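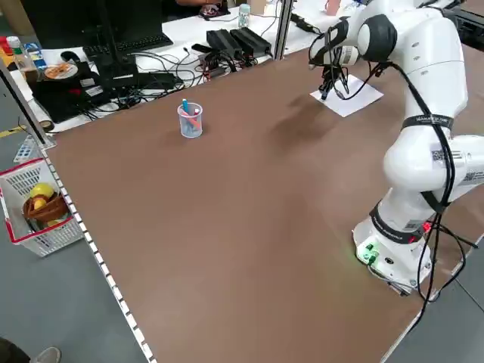

How do you keep markers from rolling off a smooth tabletop? Stand them in a small cup, caps on, and put the cup near the middle of the table.

Forums > Workspaces > Desks and Tables

2023-03-14, posted by trelermont

fernatholm: A cup works until you bump it. A light plastic one tips over with 3 or 4 markers in it. I use a heavy mug.

trelermont: I only keep two out, a blue and a red. Hasn't been a problem.

bimell32: Markers should be stored flat. Standing up, the ink settles and one end dries out.

fernatholm: Depends on the marker. Mine stand tip down and write fine.

bimell32: Tip down, sure. Most people don't do that.

beddoe: I'd worry more about the tabletop. Marker goes straight through thin paper and a matte brown board is hard to get clean. Put a second sheet under it.

trelermont: Good point on the second sheet. Staying with the cup though.

4 replies hidden
32 likes · 3 shares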